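How to run a robot table at your open day (and still enjoy it)

We have now done this enough times at Trerkelel that people have started writing to ask how we set it up, so I've put the whole thing down in one place. It is written for makerspaces, colleges, repair clubs and anyone else who has a robot with arms and a door they can open to the public. You don't need a big hall. Ours is an ordinary room with a window and one decent table, and at the last open day we had 132 people through it between ten in the morning and four in the afternoon, which was lovely and also rather a lot.

Before you start

Decide what the robot is going to do, and then make it smaller. I mean this kindly, having once promised a visiting group that our robot would lay a full tea table. It laid a spoon. These days we choose a single action that lasts under a minute and can be repeated all day long: picking something up, passing it from one gripper to the other, putting it down again. The handover is our favourite by a mile, as people understand it straight away and children will stand and watch it over and over.

You will need:

A sturdy table with a plain, pale top
A robot with two arms and somebody who knows it well
A handful of light household things to put out
Tape for the floor
An emergency stop that a person can reach without stretching
Chairs along one side for those who want to stay
A kettle, in a different room

Step 1: Put the table where the light is kind

Go and look at the room at the same time of day as your demonstration, ideally the week before. Sun coming in low across a tabletop gives strong shadows, and the cameras on our robot get muddled by them long before a person would notice anything. If you have a blind, try it at several heights and mark the one that works with a bit of tape. We did our testing one grey afternoon in March, felt very pleased with ourselves, and spent the first hour of the real thing fiddling with the cord.

Step 2: Mark out the standing line

Work out how far each arm can reach when fully stretched, add a good generous step, and put your tape there. Then watch where people's toes go. They will creep. If you expect little ones, use something they can hold on to, such as a rope at waist height, and leave a gap at one end for wheelchairs and pushchairs so that nobody has to look at the demonstration through other people's coats.

Step 3: Choose your objects

Soft and light is best. Cloth is good, bowls are good, and anything in a bag is a proper test because bags slide and crinkle and never sit the same way twice. Keep glass and anything sentimental well out of it. Spread things out towards the far half of the table and leave the near middle clear for the arms to meet in, or you'll be rescuing items from under an elbow all morning.

We keep our list on Zustora, the little stock program we use for the workshop, where everything has a number. The spare gripper pads are 707, and I only know that by heart because we run out of them.

Step 4: Rehearse the handover

Do it slowly. Bring the first gripper in with the object, stop, bring the second one up to it with its jaws open, stop again, and only then close. Those two pauses look like nothing on paper but they give your speaker time to say what is about to happen, and they give the operator time to change their mind.

Run it 21 times in a row with nobody talking, and write down every miss and what you think caused it. Then run it again with someone chatting beside you, which is a completely different experience! Check the cables while you're at it. They need enough slack for the widest movement and not so much that a loop can catch on a wrist joint, and you should follow each one all the way along with your eyes before you switch on.

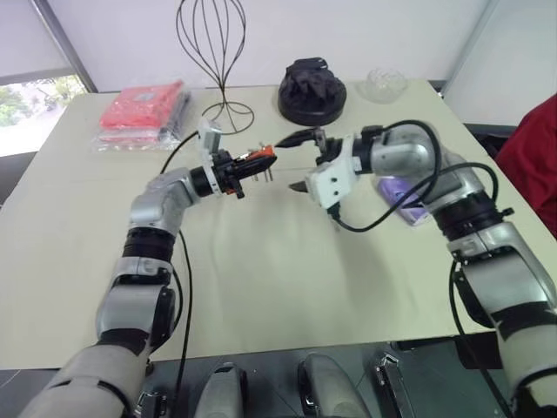 Vũ wrote to us after reading an earlier version of this page, saying that at their own open day the pauses made people think the robot had broken, and that they now ask the audience to call out "close" together before the second gripper shuts. We tried it the following month and have kept it. The noise is tremendous. Do warn your operator first.

Step 5: Split the jobs

One person talks and another person works the robot. Please don't try to do both, however confident you feel, as the questions come thick and fast and you cannot answer a seven-year-old and watch two arms. A third person by the door is a great help at busy times. Swap over every hour, and let whoever comes off go and have their tea sitting down.

Step 6: Let it fail

It will drop something. Say so cheerfully, hit stop, put the object back by hand once the arms are still, and begin again. Visitors ask their best questions straight after a drop, and I'd allow an extra five minutes in each slot for exactly that.

Packing up

Park the arms, power down, then clear the table, in that order. Take the floor tape up the same evening or it leaves a sticky line. Our group, Brultine, charges nothing on the door but puts a jar out, and last time there was 100 pounds in it, most of which has gone on pads.

If you'd like a copy of our run sheet, ask at the desk and we'll print you one.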